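Print | E-mail this item

Hands first, robots later
Lab notes, April 8, 2026

Quick one, deadline in an hour. The Zilta group finally has numbers from the February sessions. Short version: hand tracking with printed markers on both wrists beats the old single-wrist setup, and by more than Severyn Kravets bet on.

Method, briefly. People do ordinary desk chores with bare hands, a head camera watches, and the square markers on the bracelets give us wrist position whenever one faces the lens. Then we train the arm policy on that. No gloves, no joysticks. 4000 clips so far, drawers and small office stuff mostly. 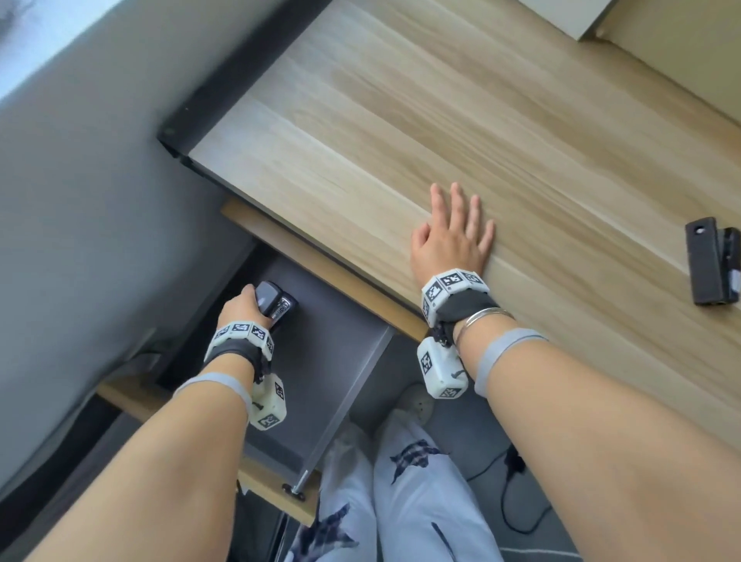 Drawers are the hard part. Hand goes in low, wrist turns, half the markers point the wrong way. Selorm Bonsu's fix was to hang a second marker block under each wrist, so somthing stays readable when the bracelet doesn't. Lost-tracking stretches dropped by 30 percent on drawer tasks. On flat desktop tasks, hardly any change.

Still bad: two hands close together. Ayuba Asante is trying 2 camera heights to see if that helps. Also the policy lets go too early in 4 of the drawer tasks and we dont know why yet. More next issue.

Comments

Ekow Yakubu: Same markers on left and right, or different IDs?

Selorm Bonsu: Different IDs. Learned that one the hard way.

Ebenezer Ametepe: Would like to see the failures too please, not only the averages.

Contact the editors | © 2026 Latow Newsletter | Back to top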